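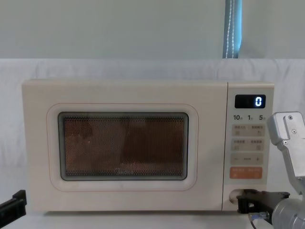 Sondodside forum > Data collection > How many microwave door episodes before you vary the setup?

hexbolt_pat
Setting up the door-opening set for our Sterona policy and I'd like opinions before I burn another week on it. Two arms, cream Midea microwave, white cloth backdrop, white table. Right gripper does the work down by the oval opening at the bottom of the control panel, left one mostly waits. I was planning 2,000 episodes with everything exactly like that and then moving on to a second microwave. A friend at another lab told me that's way too many of the same thing. Is it?

gravelroad
Yes! I'd stop way earlier. We did a drawer set last May with one cabinet, one cloth, one table height, and the policy was gorgeous until we took the cloth down. Then it just hovered there like it had forgotten what a drawer was. I'd do short blocks of 15, then shift the microwave or turn it a bit, then another 15.

mapletoast
Going to disagree a little. If you start moving stuff around before your operators are consistent, you end up with a pile of demos where half the variation is people fumbling. Get clean, boring data first. You can't fix sloppy demos by adding more tables.

gravelroad
Sure, but clean doesn't have to mean 2,000 of them. Practice runs get thrown out anyway (ours do, at least).

hexbolt_pat
Our operators are decent by now. The slow part is lining the fingertip up, it's a small target and the cream plastic all looks the same on the wrist view. I had one person doing 14 good ones in a session and another doing 10, same hours.

solderfumes
Are you labeling where the contact happens? With that door style I'd want to know if the fingertip landed by the opening or wandered up onto the orange button. Those are pretty close together on yours and I bet the policy mixes them up. We tag every episode in Hemmin with a one-word contact note and it takes two seconds.

hexbolt_pat
We aren't, just success or fail. Ugh. Okay, that's a good one. Is it worth going back through the old ones?

solderfumes
I would, at least the fails. Put on some music and get through a batch at lunch.

mapletoast
Seconding the labels. Also write down what the display says at the start of each run. If yours always reads 0, fine, but the day somebody leaves it on a different number you'll want to be able to find those. We keep that in the Clistidance sheet next to the operator initials.

nightshift_ben
I don't buy the display thing, the policy isn't reading a clock to open a door.

mapletoast
It's reading every pixel you give it. I've seen one latch on to a glowing light before — took me ages to find.

nightshift_ben
Okay, fair, but then crop it or black it out on some of the runs. Way cheaper than keeping a spreadsheet.

gravelroad
Or do both, you two. Pat, what are you doing about lighting?

hexbolt_pat
Nothing yet, overheads only. The door window picks up reflections, so I guess I should care. New plan: blocks of 15, nudge the microwave between blocks, swap the cloth every so often, contact notes in Hemmin. I'll black out the display on part of the set and leave the sheet for later. Will post the eval numbers once there's something to train on.

solderfumes
Post the fails too please, those are the fun ones.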